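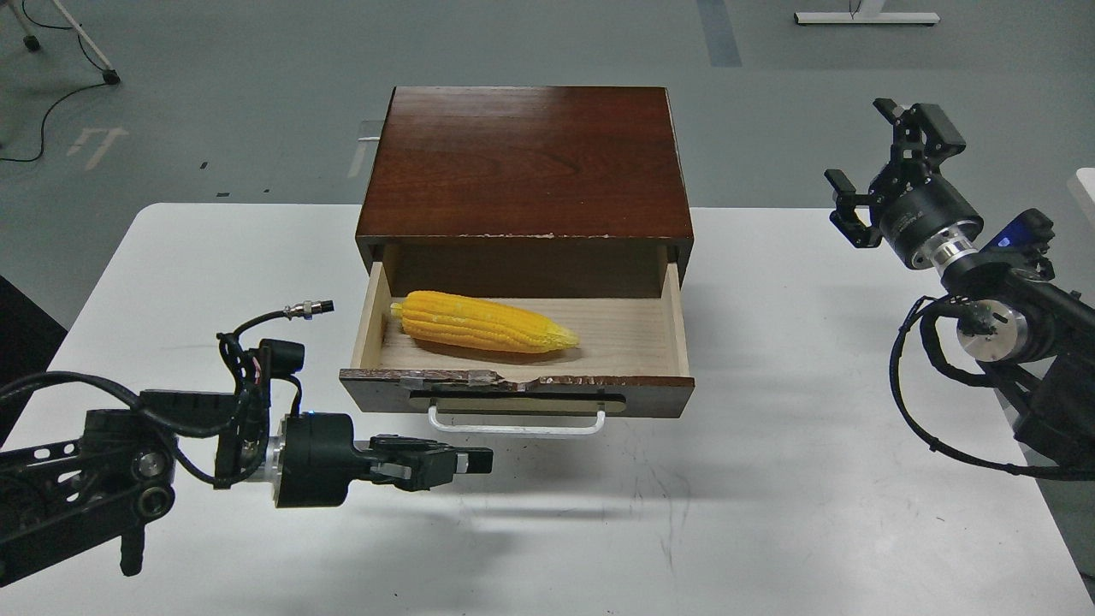 An ear of corn in the open drawer of a wooden cabinet.

STURKGATE, April 20, 2010 - Nolier has signed distance runner Lai-ching Kwok to a 2-year endorsement deal, the company said Tuesday. Kwok will appear in print and TV ads for Nolier's muscle rub and sports tape, starting with a 90-second spot to be shown before the Zanstead 10-mile race.

"Lai-ching trains hard and people know her," said Aurelia Vasiliu, marketing director at Nolier. "We had been talking with her since December."

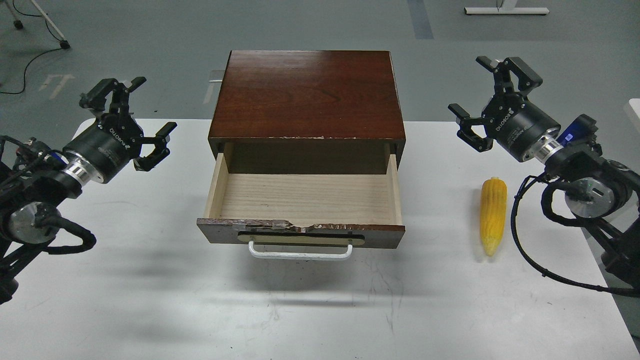 Kwok will also make store visits and wear the Nolier name on her race singlet. Her shoe contract with Wu is not affected. Terms of the deal were not released.

Her agent, Chih-ming Su, said she plans to race a full schedule this season.

Media contact: Li-hua Au, Nolier press office, extension 1845.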